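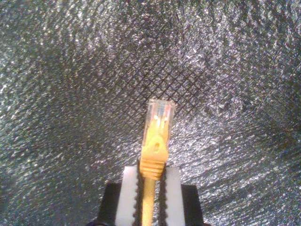 Structured cabling is the fixed part of a building network: the horizontal runs from the telecommunications room to the work area, the backbone between floors, and the patching at either end. Students often treat these as a single item of work, and specifications written in that way are difficult to price and to inspect. In this course the permanent link is the cable from the patch panel to the wall outlet. The channel is the permanent link together with the cords at both ends. A yellow patch cable with a clear plug, through which the colored wires can be seen running toward the contacts, belongs to the channel only. It is excluded from the permanent link test.

Case for this unit: the Flustton office building

The building has 3 floors and 371 outlets. The original contractor, Fernetti, handed over test results for the permanent links but no labeling schedule. When the tenant changed in July, the incoming firm, Trendwood, could not match outlets to panel ports and paid for a full retrace. Read the handover file before the Friday session. Pay particular attention to the floor plans, where room numbers were revised after the cable had been pulled.

Points to note

Horizontal runs are limited to 90 meters of permanent link. The usual channel limit is 100 meters, which leaves 10 meters in total for cords. Two runs on the top floor come close to the limit - see the results for ports 8 and 9.

Both ends of a run must be terminated to the same scheme, T568A or T568B. The choice is normally stated in the specification. At Flustton it was not, and both schemes appear in the file.

Labels are to be placed at the outlet, at the panel and on the cable itself at each end. The identifier must agree with the drawing.

Assignment

Write a labeling schedule for the ground floor, using the plan on page 4 of the file. State the termination scheme and list any outlet that cannot be identified from the drawings. Submit on paper to Mwende Massawe, room 811. Questions on the test results should go to Elisa Rinaldi.

Required reading: Tănase, chapter 9, including the tables.

Last updated: July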